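Kesdale soft goods set – README

Hi, and thanks for downloading this. I'm Miroslava Nazarenko and I put most of this set together, so if a folder name makes no sense to you, it was probably me. Kiều Tô wrote the loader script and half of the notes at the bottom. Please read at least the part about labels before you train anything – it will save you an evening.

What this is for

I get asked at every family dinner when the robot is going to fold the laundry. My answer used to be a long one with a lot of hand waving, and now I just say "ask me after the blanket." Flat things with crisp edges are coming along. I've watched an arm fold a dish towel well enough that I'd put it in my own drawer. Fuzzy things are another story, and most of the sets I've used skip them, or include one polite little fleece square and call it a day.

So we went the other way. This set is all soft, thick, annoying fabric: plush, chenille, long-pile fleece, the sort of stuff that ends up in a heap on the couch. The chores we had in mind are small ones. Pick it up off the table. Find an edge. Spread it out. Fold it once. If you have ever made a bed with a toddler still in it you already have some idea of the difficulty level.

What's in it

There are 2000 short clips, sorted by chore and then by item. We used 27 different items. Every clip comes with the wrist camera video, the gripper opening, the arm joint positions and a plain text label. The wrist view is the one I care about most, and with deep pile it gets strange fast. The camera ends up very close to the fabric and you lose any sense of where the thing begins and ends.
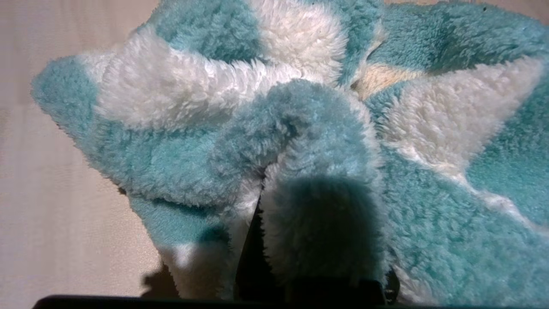

Now, edges. Every folding method I've tried starts by asking where the corner is, and on a cotton napkin that's a fair question. On long pile the corner is more of a suggestion. The fibers spread out past the real hem, so a corner finder will happily put its point out in the fluff, the fingers close on a few strands, and up comes nothing at all. We marked corners by hand where we could agree on them and left them blank where we couldn't. Kiều and I disagreed a lot! The blanks are deliberate, so please don't fill them in with a guess and then report a score on them.

Stripes and patches are the other thing to watch. A two-color pattern looks like a gift (look, free landmarks!) until the fabric is bunched up. Then a color boundary and a fold can look much the same from up close, and a model that learned "edge means color change" will go for the middle of the blanket with total confidence. I'd suggest turning the video gray for at least one training run and seeing how much you lose. If the answer is "a lot," your model is reading the pattern and has very little clue about the cloth.

Labels

Each attempt gets one of these words:

held – the fabric left the surface and stayed in the grip to the end of the clip
slipped – it left the surface and then fell
pinched – the fingers closed on pile only
missed – the fingers closed on nothing
unsure – we argued and gave up

"Pinched" is the label I'd ask you to keep. An early version folded it into "missed" and the Botent baseline got worse right away, I think by mixing up two mistakes that need different fixes. One means go deeper, the other means go somewhere else.

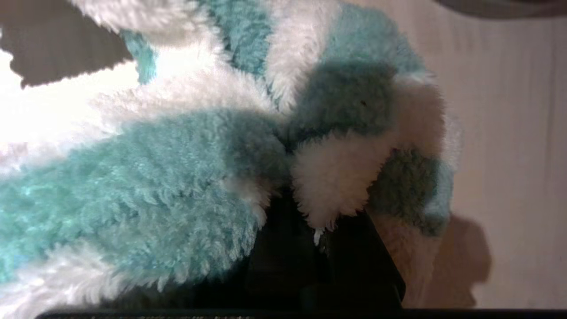
Wrist view, turquoise and white plush, one finger in among the folds.

Can machines do this chore yet?

Short version: sort of, slowly, with somebody standing there. Our baseline is happiest when there's a nice tall ridge to grab. Picking up is the good part. Spreading out is so-so. Folding thick plush in half so that you'd call it folded is still mostly a thing I do myself, in some 10 seconds, while talking on the phone. I'm more hopeful than I was when we started, though. The grip itself bothers me much less these days, and choosing where to grip bothers me more, and that feels like the kind of problem more video can help with.

Things that will trip you up

Shadows. The gripper shades the very spot it's about to grab, and on dark colors that can wipe out most of the detail. We didn't correct for it.

Blown-out whites. White pile near a strong light goes nearly flat in places. Also not corrected.

Lint. Small dark specks on the fabric are left in. Don't treat them as tracking points, they move around between clips.

Item names. "Blanket" and "throw" both show up in the labels and mean the same thing. Sorry. I'll fix that in the next version, which I'm hoping to have up in October.

Getting started

Unpack everything into one folder, run the loader with the path to it, and ask for 5 clips first. If those play and the labels line up, go ahead and load the rest. The split by item is in the Kuzmenko folder and the split by chore is in the Tosau folder. Use the item split if you want to know how you'd do on a blanket you've never met.

Last updated 2018-03-27. Bug reports go to me, loader questions go to Kiều.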